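Okay, small gears. I have opinions about small gears now and you're all going to hear them (thread, mute me if you need to)

Some background first. I've been on a planetary gear kick since May. It started with a dead kitchen timer I took apart at the table, and now there's a drawer in my desk that's nothing but gears and little pegs, and my family has stopped asking.

The one I keep coming back to is the simplest setup there is. Round metal plate, hole in the middle, pegs standing up out of it, a little gear goes over each peg. That's the whole job. A kid could do it. I've spent entire evenings on it and had a wonderful time! 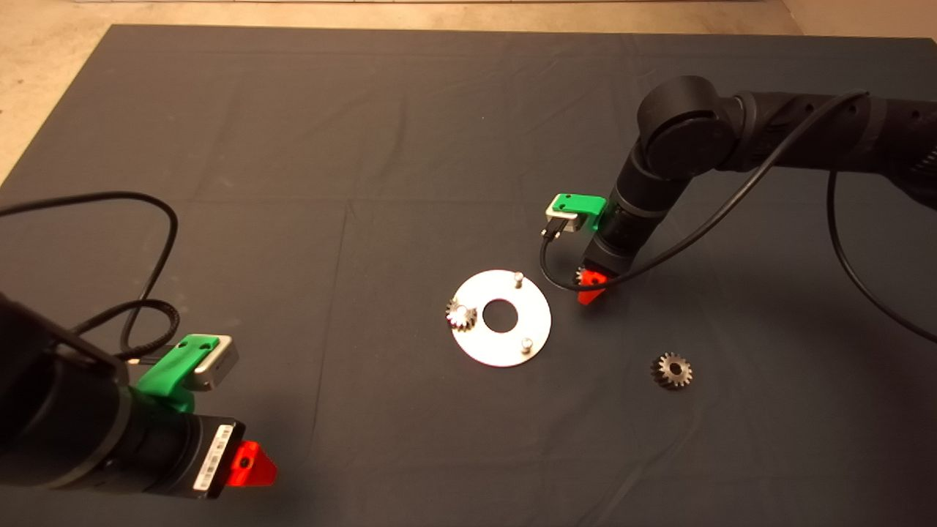 wuron bench notes
@wuronbench · posted in the evening · 131 likes

One gear on its peg at the left of the plate, one right up by the top peg, and one still lying out on the mat to the lower right. I love this stage so much. The plate looks like a big washer and the gears look like nothing, and then they start going on and suddenly it's a mechanism.

Let's talk about the mat, which I will defend forever. Dark gray cloth. Put a shiny gear on a bare tabletop and breathe near it and it's gone, you're on your knees with a flashlight. On cloth it stays where you set it down. Mine at home is a Dundby one and it's been washed so many times it's gone soft like an old dish towel.

Yes, cloth mats hold creases. People get very worked up about this! I got 6 replies last time telling me to iron it. I'm not ironing a work mat. If a crease bugs you, slide the plate over to a flat bit and carry on with your life.

Peg tips, for whoever asked. Come down straight. If you come in at a tilt the bore catches the edge of the peg and it feels like the gear is the wrong size, and you start pushing, and please don't push. Lift off, level it, try again. It should drop with barely any effort.

If it goes halfway and stops, give it a tiny twist back and forth. Tiny! You're looking for the spot where it lets go and slides. I do this with my eyes closed sometimes, it's all in the fingertips anyway.

Also keep the spare gears well away from the plate. I used to pile mine right up against the rim and I'd knock one under the edge every single time, then the plate would rock and I'd blame the plate.

Someone asked about oil. On the teeth, a little, at the very end. I used to oil everything first because it felt professional, and then my fingers were slick and I'd be chasing gears across the bench for 30 minutes. I use the Suvarna stuff in the tiny bottle, I've had the same bottle for years and it's still most of the way full.

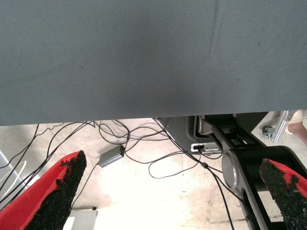 And lint. Lint is the price you pay for cloth, I admit it. You get those tiny dark specks no matter what you do, and a woven fabric hangs on to every one of them. Lint roller before you start, then another pass before the oil comes out. Oil plus lint makes a gray paste that gets down in between the teeth and you'll be in there with a toothpick, grumbling.

Same goes for the floor around the bench. I'm bad about this one. I let cables pile up down there for ages and then I drop a gear and of course it goes straight into the tangle. Found one in there last month that I'd already replaced. I've since bought a bag of velcro ties from the Jokbridge hardware store and used 5 of them, so, progress.

Light floors are a blessing for this, by the way. A dark little gear on a pale concrete floor, you've got a chance. My old place had speckled brown carpet and I'm sure there's a full gearbox still living in it.

Next up I want to try the same thing with a bigger plate and see if I still enjoy it or if I only like the small ones. If you've got a favorite mat that isn't gray, send it to me, I'm tempted by a dark green but I'm worried I'd miss the gray. Okay, going to go lint roll some things, night all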